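手持夹爪采集工位的采购与预算编制步骤

适用范围:准备自建小规模桌面抓取数据采集的团队,物品以袋装零食一类轻质软包装为主。机械臂采购不在本文内。表格模板由 Fredy Inga 整理,采购核对部分由 Anselmo Cuervo 补充。

一、先定任务,再定数量

预算表第一行填任务,不填设备型号。写清抓什么、从哪里抓到哪里、单手还是双手。任务没有定下来就询价,后面的指尖、线缆、存储都要返工。

以零食分拣为例,物品软、轻,表面反光,形状每次抓取后都会变。对夹爪的要求集中在三点:开口宽度、指尖摩擦、手柄重量。夹持力通常不是瓶颈,报价单上为大夹持力加的钱可以砍掉。

二、夹爪本体

询价时要求供应商分列以下项目,不接受一口价:

本体(含手柄与连杆)
指尖垫,按对计价
相机及安装座
线缆与接头
标定服务

我们向 Plestus 和 Drarport 各要过一份报价。Plestus 把标定算在本体里,Drarport 单列。直接比总价会得出相反的结论,须拆到同一口径再比。

双手任务每个工位按 2 把计。备用机按工位总数另算,不要从工位里抽。
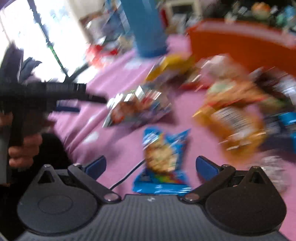

图1 粉色床单台面上的袋装零食,蓝色指尖垫之间留有开口

三、指尖垫与易耗件

指尖垫是消耗件,单独列科目。首批每把夹爪配 3 对,其中一对装机,其余入库。验收时检查两侧垫面是否平行、边缘有无翘起。塑料包装滑,垫面磨光后抓取失败率上升,操作员往往会下意识加大握力,数据里看不出原因,只能靠定期更换控制。

连杆的销轴和螺钉同样要备。采购前向供应商索取规格,能用标准件的写明标准号,不能用的问清交期。Senel 的一款本体用非标销轴,补货等了很久,工位停在那里,这类损失应计入比价。

四、台面与物品

台面用布料覆盖,颜色与多数包装拉开即可,不必买专用背景布。布面会起褶,是否允许褶皱要在采集规程里写明。线缆走向也要提前规划:从台面上横过的线会进入相机视野,也会压在物品下面。预算里加线槽和扎带,金额很小,但经常漏项。

物品预算按种类数乘以每种件数计算。我们首批采购 54 种包装,透明、镀铝、哑光都要有。小包装饼干单价低,但容易压碎,补货频次高于大袋膨化类,建议分两行填写。

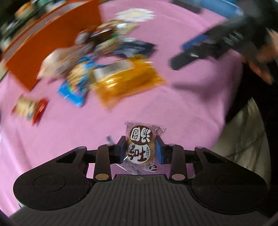 图2 指尖垫夹住透明小包装饼干

五、相机与存储

快速移动手腕时画面会拖影,袋面图案随之模糊。选型时先问曝光时间能否手动设定,再看分辨率。曝光缩短后需要补光,灯具和支架应与相机放在同一张申请单里,避免分两次审批。靠窗的工位另加遮光帘。

存储按首批 400 条轨迹估算。先试采几条,取实测文件大小,乘以条数,再乘以 2 作为备份。不要用厂商标称码率推算。

六、申请单填写顺序

1. 任务说明与工位数
2. 夹爪本体及备用机
3. 指尖垫、销轴、螺钉
4. 相机、灯具、遮光
5. 台面、线槽、物品
6. 存储与备份
7. 标定与维修

维修科目不能填零。Aoki 的保修条款不覆盖跌落,手持设备跌落是常态,签合同前把这一条谈掉,或者把外壳更换费用计入第七项。

七、到货验收

到货当天完成开合测试、相机连接测试和一次完整试采。试采文件要在另一台电脑上打开确认。三项都通过后再签收付尾款,12 月下单的注意财务关账时间,尾款跨年需要提前报备。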